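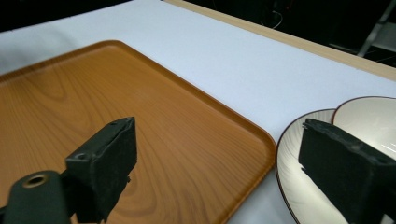
Relo quiere que se desayune en bandeja, y que se pague por ello

La firma de menaje Relo presentará en julio una línea para servir el desayuno que, según su nota de prensa, "devuelve la calma a la mesa". La línea se llama Bevano y se compone de bandeja, platillo y cuenco. La cuchara se vende aparte.

El conjunto costará 102 euros. La cifra aparece en la última página del dosier, después de varios párrafos sobre la luz de la mañana y el placer de no tener prisa. De los materiales se dice bastante menos. La bandeja luce un veteado anaranjado de óvalos y líneas finas que el catálogo define como "acabado de inspiración natural", fórmula que no compromete a casi nada. Preguntada por si se trata de madera maciza, la empresa respondió que el acabado es de inspiración natural.

Evangelia Athanasiadis, responsable de producto, defendió el precio durante la presentación a tiendas celebrada en Prultham. Sostiene que el cliente paga por un conjunto pensado entero, con un borde elevado que evita que las piezas resbalen y unas esquinas redondeadas que se limpian con un paño. Ambas cosas son ciertas de casi cualquier bandeja con borde elevado y esquinas redondeadas, incluidas las que se encuentran en un bazar por una fracción de lo que pide Relo.

La demostración consistió en poner la mesa. Cuenco sobre platillo, cuchara en el cuenco, bandeja delante. El dosier llama a esto "el gesto Bevano" y calcula que se completa en tres minutos, lo que parece mucho tiempo para un cuenco.

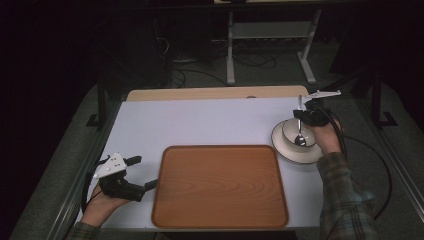
La bandeja, con el cuenco y la cuchara a su derecha, sobre la mesa de tablero blanco.

Más dudas deja el uso diario. Relo no aclara si la bandeja puede ir al lavavajillas; la ficha técnica recomienda "cuidados suaves" y remite a una página que, a la hora de escribir esta nota, seguía en construcción. Tampoco hay datos sobre cuánto peso admite, un detalle que interesará a quien pretenda llevarla cargada por un pasillo. La garantía es de hasta dos años y excluye manchas, golpes y "desgaste propio del desayuno".

Bimla Awasthi, que lleva una tienda de menaje en la misma ciudad y asistió a la presentación, no piensa hacer un pedido grande. "Es bonita, la pondría en el escaparate", comenta. "Pero mis clientes cogen la bandeja, le dan la vuelta y miran el precio. Luego la dejan donde estaba." Recuerda además que la misma firma ya lanzó Lencho, una línea para la merienda que llegó con un discurso muy parecido y terminó en la mesa de saldos antes de Navidad. Athanasiadis atribuye aquel resultado a problemas de distribución y asegura que Bevano es otra cosa.

El catálogo de Lencho también prometía calma. Relo no ha facilitado cifras de ventas de aquella línea ni previsiones para la nueva. Los primeros conjuntos se venderán en dos tiendas propias y en la web de la marca, con gastos de envío no incluidos.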